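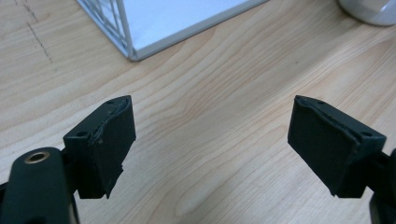
Replacing a peeling finger pad on a hand-held gripper

14 shares 7 comments

A finger pad usually starts to fail at its top edge. A thin strip lifts, then curls back from the gripping face, and after that every thin object you pick up gets a chance to catch on it. On our Gesel grippers the first sign was in the logs. Picks of cards and flat lids were being marked as dropped, and we spent most of a Monday checking the width calibration before anyone looked at the pads.

This guide covers pads that are glued to a screwed-on bracket. If yours are moulded in one piece with the finger, you will have to change the whole finger.

Checking the pads

Open the gripper fully and put it down under even light. Look at both top edges from above. A slightly ridged rim is common and can be left alone. A strip that you can lift with a fingernail can't be left.

Close the fingers slowly on a sheet of plain paper and pull. The paper should drag evenly along the whole height of the pad. If it slides at the top and holds at the bottom, the edge has gone.

Compare left with right. They don't wear at the same speed. Ours had done 3,067 cycles when the fault was found, and one side was much rougher than the other. Change both anyway. A new pad facing an old one pulls objects off centre.

What you need

A small hex key to fit the bracket screws
A plastic scraper
Isopropyl alcohol and a lint-free cloth
Contact adhesive suitable for rubber
Two pads from the same batch
A small clamp

Removing the old pad

1. If the gripper is powered, switch it off and unplug it. Do this before your fingers go anywhere near the gap.

2. Take out the bracket screws and lift the bracket off. Mark it L or R on the back.

3. Start the scraper under the loose edge and work down. Do not use a knife. Theerawat Suksawat did on the first one and scored the bracket face, and the new pad never sat flat on it.

4. Clean off the old glue with alcohol. Let it dry for a few minutes.

Fitting the new one

5. Dry fit the pad. It should stop just short of the top of the bracket. We think the Tornby pads peeled early because they stood slightly proud and took every knock against the table.

6. Spread a thin coat of adhesive on both faces, right up to the top edge. A bare strip at the top is where the next peel will begin.

7. Press together, clamp lightly and leave overnight. Wipe off any squeezed-out glue while it is still soft.

8. Refit the bracket. Tighten the screws a little at a time, alternating between them.

Afterwards

Reset the closed position, as new pads are thicker than worn ones. Repeat the paper test at full height. Then go back through your recordings. We pulled everything after cycle 2,000 and rechecked it by hand.

Pads are now inspected at the start of each shift and the result goes on the Kirkegaard sheet next to the charger.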